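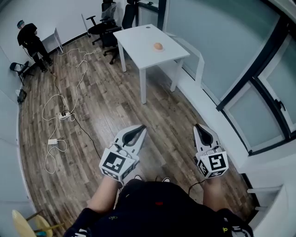

# Why a Table Stays Up

A table has two main parts: a flat top and something to hold the top off the floor. Most tables use 4 legs. The top collects the weight of whatever is put on it, and the legs carry that weight down to the floor.

**Load** is the word for weight that a piece of furniture has to carry. Suppose a box of books weighing 100 pounds is set in the exact middle of a table. If the legs match and the floor is flat, each leg carries 25 pounds of the load. Move the box toward one corner and the shares change – the nearest leg now carries the most.

Legs do not have to be thick. A straight leg is strong when it is pushed from the top, along its length. It is much weaker when it is pushed from the side. Dragging a loaded table across a room pushes the legs sideways, and that is how joints come loose.

## Chairs have a different job
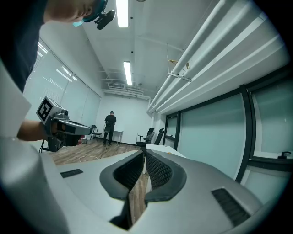
Office chairs are built to move, and tables are built to stay put. A chair with wheels can roll in any direction, but it needs a wide base so that it does not tip when someone leans. Some chair backs are mesh, like the one on the office chair nearer the center of the room. Mesh is a net of crossed threads that bends a little and lets air through. The folding chair by the left wall solves another problem, storage. It has hinges, so it can be made flat and put away.

## Try it

1. Cut 4 paper tubes to the same length.
2. Stand them up and lay a stiff piece of cardboard on top.
3. Add one small book at a time to the middle.
4. Write down how many books it holds.
5. Repeat with the books near one corner.

Compare the two numbers. Then try 6 tubes.

*Text by Marcelle Hamel. Activity by Yannick Gautier.*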